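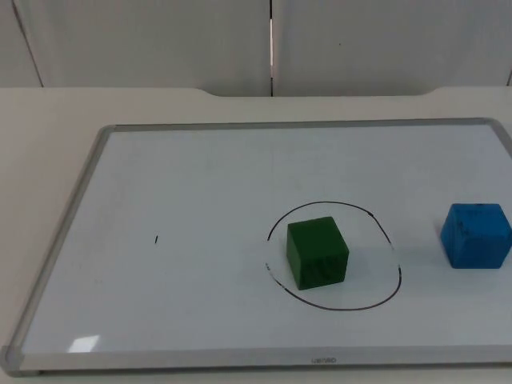
A whiteboard with traces of old marker on a table.

Rima Mahasneh still remembers the smell in the stairwell. In September, a fire started in the storage room under her building in Hourani, and 10 families had to leave their homes before the morning.

"I woke up from the noise, not from the alarm," she told me. "The alarm on our floor was silent. I took my mother's medicine and my shoes, and we went down."

Her mother is 69 years old and walks slowly. A neighbor, Nabil Qudah, carried her the last two floors. He does not like to speak much of it. "She is light," he said, and then he asked me if I wanted tea.

Two residents were treated for smoke and went home the next day. The firefighters, Mahasneh said, were very calm, and one of them came back later to bring a key she had dropped.

The cause was an old heater, according to the letter that the residents received. Repairs to the electrical lines took over 10 weeks. Mahasneh paid $1,755 for a room during this time and is still waiting for an answer from the insurance.

"I call, and they say the file is open," she said. "I know that it is open. I would like it to be closed."

She has bought a new alarm for the kitchen, and her mother tests it every evening after dinner.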